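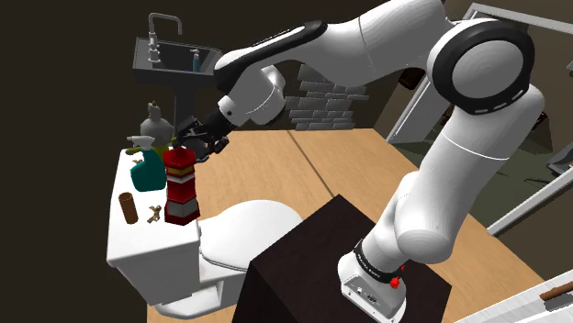 The Light Switch That Worked the Attic

Rewiring an old house without losing your mind, your plaster or your whole summer

By the time we bought the house in Clascombe, the previous owners had been living around its electrical system for so long that they had stopped noticing it. They walked us through on a Monday evening, very kindly, and explained as we went that you couldn't run the toaster and the window unit together, that the porch light came on if you left the hall switch halfway, and that the switch by the back door worked the attic. I asked what worked the light by the back door. They looked at each other. That one, they said, they had always just left off.

I have a soft spot for houses like this. I grew up in one, where my mother kept a coffee can of screw-in fuses on top of the refrigerator, and I can still hear the little rattle it made when she went for it in the dark. So I wasn't put off. My husband was slightly put off. We bought it anyway, a tall, narrow place with 1441 over the door in brass numbers and a roof that needed attention, and we told ourselves we would see to the wiring first, before the paint and before the furniture, while the rooms were still bare enough to make a mess in.

We did see to it first, more or less. We painted the front bedroom before we did anything else, and then the electricians cut eleven inches out of the wall I liked best. If you take one piece of advice from this article, let it be that you can live with ugly paint a while longer.

What was in the walls

There were three kinds of wiring in the house, from three different periods, and they met in places where they had no business meeting. The oldest was knob and tube, the kind where single wires run through the joists in porcelain sleeves. It's rather handsome stuff, and I have a row of the old knobs on my kitchen windowsill now. Next came a stretch of cloth-covered cable, gone stiff and crumbly wherever it passed near a light fixture. Then there was modern cable in the kitchen, put in properly by somebody who knew the work, and tied at the far end into the cloth-covered run by somebody who did not.

The joint was under the floor of the upstairs landing, with no box around it, only tape. I had been standing on it every morning while I waited for the shower to warm up.

I don't tell you this to frighten you. Plenty of old houses have old wiring that has sat quietly for decades, and age on its own isn't always what does the harm. Our electrician, a patient person who had clearly given this talk at many kitchen tables, said the trouble usually starts with the additions. A family gets a bigger stove, or a dryer, or a freezer for the basement, and each time a bit more is hung onto a system that was built for a few lamps and a radio. Our main service was 60 amps. We went to 200, and that alone meant a new panel, a new meter base and a visit from the power company that was put off twice on account of rain.

Getting the quotes

We had three firms out, and I would do that again, though it ate up most of April. The first was in and out in the time it takes to drink a cup of coffee and sent a single number on a single line. The second wanted to open every wall in the house. The third, a small outfit from over in Mosquera, spent most of an afternoon in the crawl space and came back up with cobwebs in places I won't describe and four pages of notes.

They weren't the cheapest. Their quote had a line for each circuit, a line for patching (rough patching only, and they said so plainly), and a line that said "unknowns," with a figure beside it. My husband objected to the unknowns. He felt that a person ought not to be charged for something that didn't have a name. But I had read enough by then to see that the other two quotes had unknowns in them as well, tucked in where we couldn't find them, and I liked having ours out in the open. In the end we used nearly all of it. The permit, I should add, was separate from everything, and so was the fee for a second inspection when the first one turned up a missing clamp in the basement.

Ask who pulls the permit, by the way. A good firm will do it for you and will be a little offended if you suggest skipping it.

Making the plan, and then making it again

One thing I enjoyed a great deal, and hadn't expected to, was going from room to room with a roll of blue tape and deciding where everything should go. You put a square of tape on the wall for each outlet and an X for each switch. Then you live with the tape for a week. You walk in with your arms full of groceries and see where your elbow goes. You pretend to plug in the vacuum. I moved the switch in the pantry three times, and I'm still not sure I got it right.

The best piece of planning we did was on the stairs. We have switches at the top and bottom now, and a low night circuit that runs along the upstairs hall. The worst was in the dining room, where I insisted on an outlet in the floor for a lamp I have since given away. It catches crumbs beautifully.

For the lights themselves we spent far too many evenings on the computer. We settled on the Urkberg fixtures for the hall and landing, plain white shades that don't call attention to themselves, and a Tralo dimmer in the dining room that took me a month to get used to. Please check that your dimmer and your bulbs are meant to work together before you buy a whole box of either. Ours were not, at first, and for a week our suppers flickered like a silent movie.

Living in it

People ask whether we moved out. We did not, though there were nights I wished we had. The crew worked floor by floor, and they left us one live circuit at the end of each day, so we had the refrigerator, one lamp and an orange extension cord that we carried around with us like a pet. We ate a lot of sandwiches. We went to bed early. I read by flashlight for the first time since I was nine or so, and I will say that it was very pleasant.

The dust was the hard part. Old plaster dust is as fine as flour, and it gets into the closed drawers and the folded towels and, somehow, the butter. Hang plastic over the doorways, and hang more than you think you need. If your house is old enough, have the paint tested for lead before anybody picks up a saw, and ask how the crew will contain it. Take down your curtains. I left mine up, out of laziness, and they have never been the same color since.

The wire surprised me too. I had pictured a few coils of it. We went through a spool of 1000 feet on the lighting alone and then started on another, in a house where you can hear a person sneeze from any room to any other. So much of it goes up and over and back down again. They fished most of the runs from the attic and the basement, and where they could they cut behind the baseboards, which come off and go back on and cover a multitude of sins.

The bills nobody warns you about are the little ones that follow. We spent 545 dollars on having the plaster mended by someone better at it than we were, after trying two holes ourselves. Our two holes are behind the bookcase.

Afterward

The final inspection took less time than making the sandwiches for it (I had thought the inspector might like one, and the answer was a polite no). There was a sticker on the panel, a signature, and that was that. The crew had labeled every breaker in small, neat capitals, and I went down to the basement more than once that evening just to read them. UPSTAIRS HALL. PANTRY AND BACK PORCH. DINING ROOM FLOOR.

We run the toaster whenever we please now. The porch light goes on with the porch switch. When the electricians were finishing up, they asked what we wanted done with the one by the back door, and my husband and I talked it over, and we had them wire it to the light outside the back door like sensible people. I went on flipping it to check the attic for most of the winter.

The roof is next. We have had one quote so far, a single number on a single line, and two more people are coming to look.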